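Chapter 4
Reading a Place on Foot

I learned to walk slowly from a man who hated walking. Rhun Humphreys had a bad knee and a worse temper, and in my second year of graduate school he took 2 of us out to Sarovow, a big old complex of halls and lawns and service lanes, and told us to go from one end to the other without writing anything down. Lingyun Song finished in a quarter of an hour. I took a bit longer (I'd stopped to fix my shoe). Rhun sat on a wall and ate a sandwich. Then he asked us which side of the lane the grass was on, and we both got it wrong!

So this chapter starts with looking. We'll get to plans and sections in 4.2, and to the Clikotley survey in 4.3, which I know some of you have already flipped ahead to find. But before you can draw a place you have to have been in it for a while, and I mean in it, with your feet on the paving and your hands in your pockets.

I like to send people out in winter. Summer is lovely and you can't see a thing. Once the leaves come down, the rooflines show up, the chimneys show up, and you find out that the building you thought was long is really a short one with a friendly hedge next to it. A gray day is even better. With no hard shadows to pull your eye around, you start noticing edges: where the curb stops, where the lawn gets to the asphalt and just quits, where one color of wall gives way to another.

My own first real survey was a mess. I spent 3 mornings on windows. I was crazy about windows! I had every arch sketched and every pane guessed at, and when Qianru Shen looked over my shoulder she asked how a delivery truck would get in. I had no idea. I'd drawn a whole street's worth of walls and left out the street. She handed me back my pad and sent me out again, and that fourth morning taught me more than the rest of the term did.

The ground between buildings is what I'd like you to care about by the end of this chapter. It takes up a huge share of most old sites, and it's usually the part that gets one flat wash of gray on the drawing. Look at how wide it is. Look at where it narrows. Ask who it was made wide for, and whether they still come.

Before you read on, spend a few minutes with the four views that follow. Go through them once quickly and once slowly, and keep a pencil handy for the second pass. 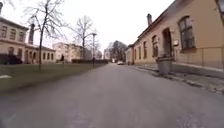
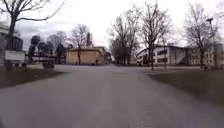
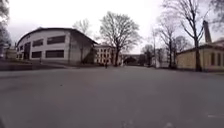
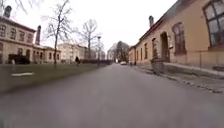 Chapter 4 | Reading a Place on Foot | 61

Every one of these views gives its lower half, or nearly all of it, to pavement, and I'd bet your eye went over it to the buildings anyway. Mine did. Go back and try it the other way around, starting at your own feet and working outward. In the first view the lane has a lawn on one side and a long single-story building on the other, with arched windows that get smaller as they go off into the distance. That shrinking row is a gift when you're sketching, and we'll use it in 4.1 to set up a quick perspective with no ruler.

The third is the one I argue about with Rostislav Baláž, who teaches this course with me in September. I'd start with the big bare tree in the center. He'd start with the curved roof on the left and hang everything else from that. We've never settled it, and you're welcome to pick a side.

For now, take a blank sheet and draw only the ground in each view. Leave out walls, trees and sky. Give yourself five minutes apiece, and keep the sheets, messy or not, as you'll want them beside you for the first exercise in 4.1.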